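Edivitz 桌面夹取套件(展示机)
分类:设备 > 轻型机械手 > 教学与小件分拣
状态:可预约看机,暂无现货

本页由 Jeltley 二手及展示设备部编写。厂家的宣传册另有下载,我们不照抄,只写开放日当天看到的和没看到的。

套件内容
双指夹爪一副,镂空格状黄色手指,指端黑色垫
腕部小型相机
控制盒及线缆
Kivico 控制软件,首年授权
机械臂需另购

开放日看机记录
2018年10月23日,Edivitz 在 Begum 展厅办开放日,演示项目是抓塑料积木。宣传册上写的是“适应各种小件”,展台上只有积木,我们问能不能换成螺丝或者软包装袋,对方说当天没有准备。积木方正、轻、不怕压,拿它来证明夹爪什么都能抓,说服力有限。

夹爪手指是镂空的塑料块,我们原以为会像软体手指那样包住物件,从腕部相机的画面看,黄色积木侧躺着夹在两指之间,凸点朝右,右指几乎贴到凸点。手指颜色和积木非常接近,桌面又带红褐色细纹,还有一大片斜影。识别软件在这种条件下的成功率,我们要过数据,现场没有给。

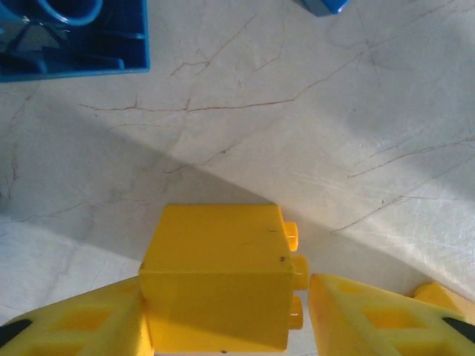
Hashini Fakir 看完以后说,她更关心连续跑一个下午会怎样,抓一次谁都会,指垫磨薄了以后夹持力怎么补偿,说明书里连一行都没有。她还问垫片能不能单独买,得到的答复是“正在规划”。

厂家标称参数(未经我们测试)
最大开口:90 毫米
单指重量:166 克
指垫寿命:1,000 小时
标称循环:每班 2,000 次

指垫寿命一项没有注明负载和被夹物表面,请当作参考。循环次数是按空载还是带件计算,Nimal Debnath 已去信询问,收到答复后更新本页。

适合与不适合
学校实验课、算法验证、展厅演示,可以考虑。食品、油污零件、带尖角的冲压件,目前不建议。要接产线的客户,请自带工件来试,试机时间每家半天,不收费。自动换指功能宣传册上有图,开放日没有演示,我们不把它列入配置。

订购说明
报价不含机械臂、安装和培训。软件次年起续费,价格厂家尚未公布,下单前请要求写进合同。展示机按现状出售,手指外壳的轻微划痕不在保修范围内。
预约看机请注明工件材质、尺寸和重量,并附一张工件照片。

相关页面:指垫与耗材 | 腕部相机支架 | Kivico 软件授权条款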